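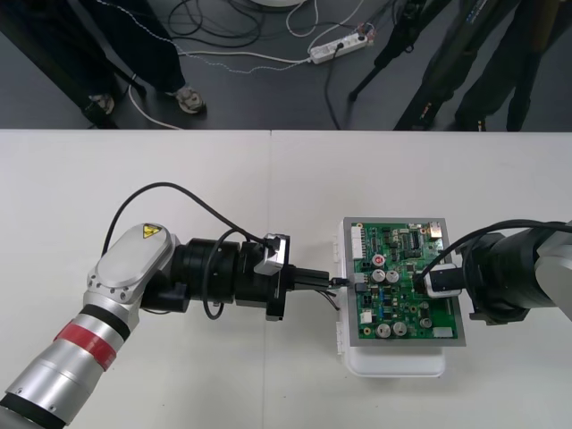 July 31, 2026

Today we worked again on the connectors. Our project for the summer course is that two arms must put the plugs into a control board together, and it is a harder task than I believed in June when I wrote my name on the list. I wanted the mobile robot group, but it was full.

Araba and I had the morning. She takes care of the left arm and I take care of the right one, and Kwesi writes down every attempt in the notebook. The left side has the thin black wires with the small plug, and my side has the black and white connector. I think mine is the more difficult, but Araba says the same of hers, so we don't discuss it any more.

My main trouble is the angle. When the connector comes to the board a little tilted, the arm goes on pushing and the whole board moves on its white housing. Then the left arm is also wrong, and Araba looks at me. Mr. Eyvindsson told me to lower the speed for the last part and to let the gripper search a little from side to side. I did it, and in the afternoon it was better – 32 good attempts of 78. Before lunch I was too ashamed to calculate.

I also learned a new word, "compliance." I knew it only from office letters. With a robot it means that the arm gives way a bit when something pushes back. I wrote it on the inside of my notebook cover.

Akosua came at four o'clock to ask if she can have our table next week for the Gustard group. Kwesi said no before I could open my mouth. They already have the big room, and we must reach 300 recorded attempts before the presentation.

I stayed one hour more to clean up my program. There were three functions which did the same thing, all written by me on different days. Now there is one. I named it press_slow and I hope I remember tomorrow what it does.

Tomorrow: ask for a second board, bring the blue notebook, call Mother. My back hurts from standing – I should take the other shoes.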